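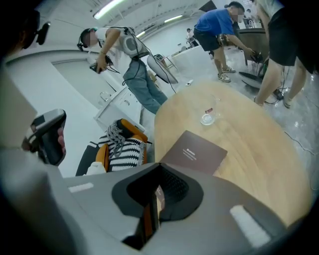

Burnberg Handheld Gripper Group - Maintenance and Setup

Topic: Daily care of the gripper station, and the cable question again

ysastry
Posted 26 June 2020
Good morning to all. I am writing down how we keep our station at the moment, so that the evening group does the same as the morning group. Please correct me where I am wrong.

Before the first recording we brush out the funnel of each gripper. The inside has a texture like a mesh, and it collects lint very quickly when we work with knitted things like the striped one on the orange chair. I use a dry soft brush, ten or twelve strokes, and then I look inside with a lamp. After this I wipe the top of the housing and the two white pads with a cloth that is only a little damp. No spray on the housing, please.

Then the vest. Put the vest on first, connect the cables at the back, and only then take the headset. In the past month I have replaced two connectors which were pulled sideways by a person who sat down while still connected.

My question is about the cables on the floor. They go from the back of the vest down to the floor beside the chair, and on the other side of the round table we have the big tangle. Does somebody have a better way?
Yamuna Sastry

torque_wurst
Thank you for writing this, it was needed. I would hang the cables from the ceiling. The structure up there is open, so a light arm with a spring would be simple to fix. Wurkon sells one for 2299, with the mounting plate.

iyer_cell2
I don't agree with the ceiling. We tried it in May at the Iyer station and the spring pulled on the vest every time the operator leaned forward over the table. And they lean forward a lot. You feel it in the shoulders after 40 minutes. We took it down again and went back to the floor, with a flat cover over the cables.

torque_wurst
Then your spring was too strong. It can be adjusted.

iyer_cell2
It was on the weakest setting. I adjusted it myself.

mkl
About the brush: I was told compressed air is better for the funnel. Is this wrong? It takes me 10 seconds and the brush takes much longer.

ysastry
@mkl I would not do it. The air pushes the lint deeper behind the mesh, and you find it again when the fingers start to close slowly. If you already used air on your unit, take off the front ring and look behind it.

mkl
I looked. You are right, it was quite full. I will buy a brush.

nomum_dave
Small addition from the Nomum side. We write the cycle count on a piece of tape on the handle and change the finger pads at 800 cycles, also when they still look good. Worn pads slip first on thin flat things like a booklet or a card, and on glass you notice it too late. I would practice on the cup last.

torque_wurst
800 is too early in my opinion. Ours were fine for much longer.

nomum_dave
It depends what you pick up. With soft fabric only, maybe yes. With mixed objects I stay with my number.

ysastry
Thank you, I will put the tape on both grippers today. For the cables I will try the flat cover first, it is cheaper, and I want one meter of free cable between the vest and the floor so that the person can turn. @iyer_cell2, which width did you take? The narrow one in our store closes only over three cables.

iyer_cell2
The wide one. I will measure it on Monday and write it in this topic.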